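Bench notebook, 29/08/2020: can it tidy up after itself yet

Entry by Zoi, read over by Uwe, who disagrees with parts of it and has been told to write his own

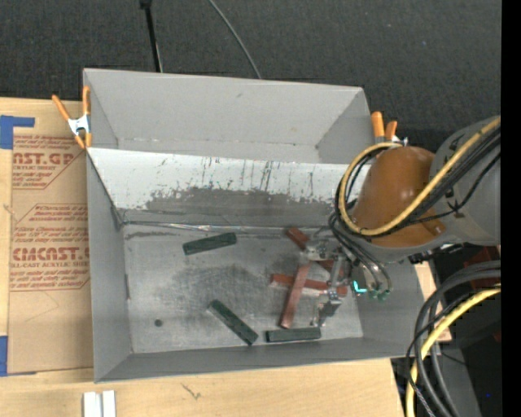

What we were trying to find out

Mwanahawa's question from the planning meeting was whether the arm could do one chore, start to finish, that a bored nine-year-old could do. She was thinking of putting the blocks away. I said we should begin with picking them up, which got a laugh, and then it got put on the board as the target for the whole of the summer.

So: green and red blocks in the metal bin, tipped in any old how. Arm picks one, lifts it clear, puts it down outside, goes back for the next. No sorting by colour. Cayetano wanted sorting by colour. Cayetano can have sorting by colour in October.

Setup notes (for whoever inherits this)

Bin held down with the two orange spring clamps on the back corners. Please leave them on. The bin goes for a walk otherwise, and the planner carries on reaching for where the bin used to be, with great confidence.

Acrylic carton stays standing on the left. I know it looks like rubbish. Moving it changes the light on that side and I've already had one afternoon of that.

The scuffs on the sloped wall are staying too. Uwe offered to scrub them off. I'd like the vision to cope with a dirty bin, given that I have never met a kitchen drawer that was any cleaner.

Planner is Flirow, the branch with the slower descent. Grasp scores from Gamon, old weights. I tried the new weights on my own time and they were very keen on picking up shadows.

The run

300 attempts. 264 counted as good, meaning block gripped, lifted and put down outside. Leaves 36 to explain, and I've been through the logs with a cup of tea.

Most of the bad ones are blocks leaning on other blocks. Lying flat on the floor of the bin they're easy. Prop one across its neighbour and the arm goes for whichever it thinks is on top, gets a finger between the two, and ploughs. A person would just shove the heap with the side of their hand first. We have no shove. Emiliano says he can write a shove in two days. I have written that down so that it exists on paper.

The next lot are up against the wall, where the fingers come down on the slope before they reach the block. It stops politely and asks for help. I've no complaint about the manners.

A few I can't account for at all. Gripper closed on air well away from anything, lifted the air, placed the air carefully outside the bin, logged a success. Those are in the 36; I took them out of the successes by hand. Need a check on finger width before it's allowed to congratulate itself.

Is it a chore yet

Uwe's position is that 264 out of 300 is a good number and I should cheer up. Mine is that if you unloaded the dishwasher at that rate you'd be asked to stop.

And I did the bin by hand, for comparison. Took me less time than the arm spends thinking about its first block. Cayetano timed it and then said my technique was unsafe.

To do

Finger width check (me).
Shove (Emiliano, two days, see above).
Rerun with the bin at the 85 mm offset so the cables have a bit more slack on the base side.
Ask Mwanahawa whether "away" means in a box or just not in the bin. It makes a difference to how long we're here.
Find out who has been drawing on the bench top.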